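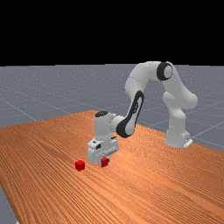
Notes for Unit 2: Writing a Short Family History

Welcome back, everybody, and thank you for the stacks of paper you handed in before the break. I read them over a long weekend with a pot of tea and I enjoyed them more than I can say (the one with the stolen goose made me laugh out loud in my own kitchen!). January is a good month for this kind of work. It gets dark early and people are more willing than usual to sit and talk.

In this unit we move from collecting to writing. You should have at least one interview by now, even a short one. If your relative canceled, or lives far away and doesn't care for the phone, come and see me and we'll find you someone else to talk to. Neighbors are fine. So are old coworkers.

## Start with one small thing

Almost every first draft I see begins with a birth. "My grandmother was born in a small town," and then the name of the town, and then the names of her brothers and sisters, and by the bottom of the page we still haven't met her. I did the same thing with my own grandfather, for 13 pages, and my sister put it down on page three and went to check on the laundry.

Try beginning with something your person did over and over. Chathurika Gunawardena wrote about her aunt rinsing rice, and how the aunt would never let anyone else touch the pot, and from there we got the aunt's marriage and the move and the shop, all in an easy order that felt like listening to someone talk. The birth came in halfway down the second page, where we were glad to have it.

## Dates and what to do when they don't agree

They won't agree. Your uncle will swear the house was sold before the wedding and your mother will swear it was after, and both of them will be a little hurt that you asked the other one. Write both versions down in your notebook with the name of the person who told you and where you were sitting when they did. Then look for paper: letters, school reports, the backs of snapshots, the front page of the family Bible if there is one.

If the paper doesn't settle it, say so in the piece. Kazuhiro Furukawa has a lovely sentence in his draft: "My father says he was 30 when he left Sterkley, and his brother says he was younger and a good deal more foolish." I wouldn't change a word of it.

## Quoting people

Keep the way they talk. You can take out the ums and the places where the dog needed to go outside, but please don't tidy the grammar. If your person says "we was poor but we ate good," that's the sentence.

Do read the quotes back to them before you hand in a final copy. Some people are happy to tell you a thing over pie and less happy to see it typed. Fumiko Hattori's great-uncle asked her to remove one paragraph, and she did, and the piece is still very fine without it. Living people get the last say in this class.

## For next time

- Bring a draft of your opening, two pages at most, double-spaced.
- Read the Ravitz essay in the packet, starting on page 61. The footnotes are optional, though there's a funny one about a mule.
- Write down five questions you wish you had asked in your interview, and circle the one you're most nervous about.
- Swap phone numbers with your reading partner if you haven't yet. Shota Kaneko and Keerthana Venkataraman, you two are together now that the groups have been shuffled.

I'll be in the room a little early with the kettle on, and I'm glad to look over an opening line or two before we start. Bring your own mug, please, as the paper cups have run out again.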